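Dobra bimanual de vestuário a partir de demonstrações com pinças manuais

Relatório de projeto de fim de curso
Autoras: Maya Issa e Yara Geagea
Orientação: Todor Bošković
Coorientação: Shanti Ahuja

Resumo

O presente relatório descreve a recolha e a avaliação de um conjunto de demonstrações de dobra de vestuário, realizadas com duas pinças seguras à mão e equipadas com câmara. Foram retidas 192 demonstrações, utilizadas no treino de uma política de controlo designada Jisura. Na bancada de ensaio, a política concluiu a dobra em 77 % das tentativas.

1. Enquadramento

A manipulação de tecidos continua a colocar dificuldades aos métodos que dependem de um modelo geométrico do objeto. Uma peça de roupa altera a sua forma a cada contacto, e as camadas inferiores ficam ocultas logo após a primeira dobra. Optou-se, por isso, pela aprendizagem por imitação a partir de imagens captadas junto aos dedos da pinça, seguindo a linha de trabalho iniciada por Teresa Nic Giolla no laboratório Durkeo.

2. Recolha de demonstrações

As sessões decorreram em quartos de habitação em Cledport, sem preparação prévia do espaço. Pretendia-se que o fundo variasse tanto quanto a própria peça: esteiras, mantas, almofadas e roupa de cama permaneceram onde se encontravam. A operadora segurava uma pinça em cada mão e executava a dobra ao seu ritmo habitual, com a instrução única de manter pelo menos uma das pinças próxima do tecido.

O bombazine cor-de-rosa foi incluído por duas razões. As nervuras finas fornecem textura suficiente para a estimação do movimento e a sua orientação muda de uma camada para outra, o que facilita a anotação posterior. Em contrapartida, o tecido forma pregas espessas quando pressionado lateralmente.
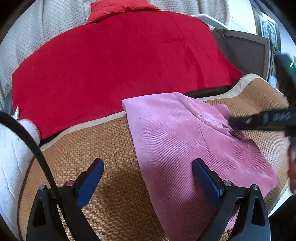 3. Anotação e tratamento dos dados

Cada demonstração foi segmentada em aproximação, contacto, transporte e alisamento. A segmentação inicial, automática, baseou-se na abertura dos dedos; a revisão foi efetuada manualmente pelas duas autoras, de forma independente, e as divergências foram resolvidas em reunião com a coorientadora.

Foram excluídas as sequências em que a trajetória de uma das pinças se perdeu. O problema ocorreu sobretudo quando uma superfície lisa e de cor uniforme ocupava grande parte do campo visual. A manta vermelha de aspeto aveludado, estendida acima da esteira, constituiu um caso exigente, ao passo que o padrão em ziguezague do entrançado favoreceu a localização.

A segunda pinça surge com frequência no campo visual da primeira. Ponderou-se mascarar essa região, mas os ensaios preliminares indicaram que a sua presença ajudava a política a coordenar os dois braços. As imagens foram, portanto, mantidas na íntegra.

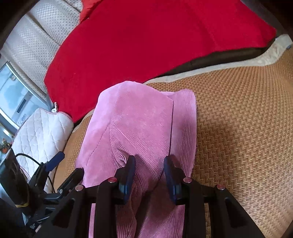
4. Resultados

A política Jisura foi executada na bancada Atallah, com dois braços fixos e dedos de geometria idêntica à das pinças manuais. Considerou-se concluída a tentativa em que a peça ficava dobrada e com os bordos alinhados, segundo a apreciação de um avaliador externo ao projeto. A maioria dos insucessos teve origem na preensão simultânea de camadas que deveriam separar-se. Registaram-se também casos em que a peça deslizou durante o transporte e perdeu o alinhamento já obtido.

5. Limitações e trabalho futuro

A avaliação incidiu sobre um número reduzido de tipos de tecido, e todas as demonstrações foram realizadas pela mesma operadora. A bancada dispõe ainda de iluminação constante, condição que não se verificou nas habitações. Prevê-se para novembro uma nova campanha de recolha, com outros operadores e com malhas mais elásticas, bem como a integração de um sensor de força nos dedos.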